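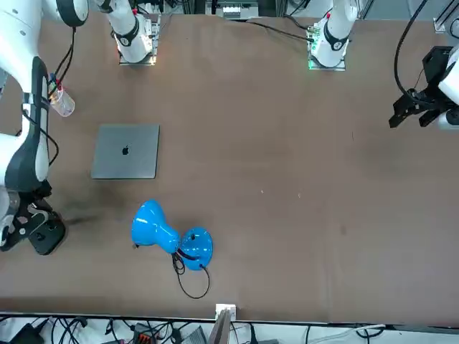

Bimanual planner keeps calling success too early
7 replies

flonwood_dan
Two-arm cell, fixed overhead-ish camera, running the Flusier planner on top of our own joint controller. Task is clearing a desk: closed laptop, blue lamp, cord. The planner marks "lamp grasped" as soon as the gripper current goes up. Half the time it has hold of the cord. Has anyone got the Skoltance perception node to tell a cord from a lamp neck?

pivot76
Short answer, no. Their demo colour-segments everything, and a black cord beside black fingers is about the worst thing you could hand it.

kettlebrook
Disagree with pivot. We trained the mask head on 2968 labelled frames and it finds cords fine on a brown table. Where it falls over is pose. A lamp on its side comes back as upright more often than I'd like.

pivot76
Finds them fine on your table, with your lights. What was the held-out set?

kettlebrook
Same table, different afternoon. I know, I know.

pivot76
So no held-out set.

oldservo
I'd leave perception alone for now. Gripper current is a rotten success signal. Check finger width after closing, lift 3 cm, check it again, and only then let the planner move on. It's dull and it got us from almost nothing to 76 per cent on cables.

flonwood_dan
76 of what, though? Attempts, or attempts where the mask was right to begin with?

oldservo
Fair. The second one.

kettlebrook
Has anyone tried the Jafarzadeh branch? It's meant to plan for both arms together so the free one can pin the base. The readme makes big claims.

pivot76
Ran it in February. Planning took 2 seconds on a good day and it treats the cord as if it doesn't exist. I went back to one arm at a time with the other parked. I'd want to see logs from somebody who didn't write it.

flonwood_dan
OK, putting in the width check tonight and leaving the second arm parked. Still not convinced it fixes the cord case, a cord has a width too. Will post the logs, including the bad ones.

oldservo
Set the minimum width above the cord's diameter, then. And log the raw encoder value, the filtered one lags.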